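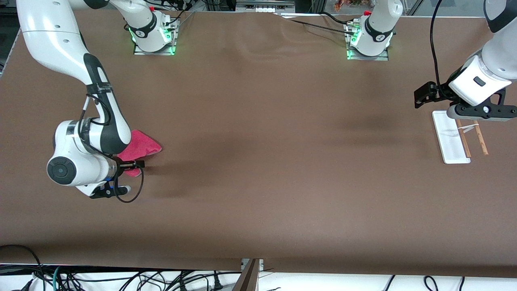 How many demonstrations should be recorded before the first training run?

Start with 24 per task, train on those, and look at where the policy fails before recording more. A large set collected in one go tends to repeat the same mistake all the way through.

Tips for table work, from the Balogh bench notes

Cover the table in plain brown paper and tape it at the corners. Small wrinkles are fine. Replace it when it tears. A matte surface keeps glare out of the colour channels.

Fold the cloth differently at the start of each episode. A crumpled cloth gives the gripper corners to catch; a flat one is much harder, so record both and label them separately.

Chopsticks are awkward. Lay them at varied angles, some on the tray and some beside it. Come down slowly with the fingers open and close only when the tips are level with the stick – the tray will slide if you push.

Keep cables slack at the wrist. Move each arm through its full reach before recording and watch the loop.

Discard an episode if the operator pauses for more than 4 seconds. Gijs Peeters keeps short pauses and trims them afterwards, which works but takes longer. Failed grasps that are recovered should stay in.

Wipe the tray between sessions. Smudges that stay in one spot can become a landmark for the model.

Name files by task, operator and episode number. Our Petudix set reached 237 episodes before Lilla Bodnár found two operators sharing one label, and sorting it out took most of December.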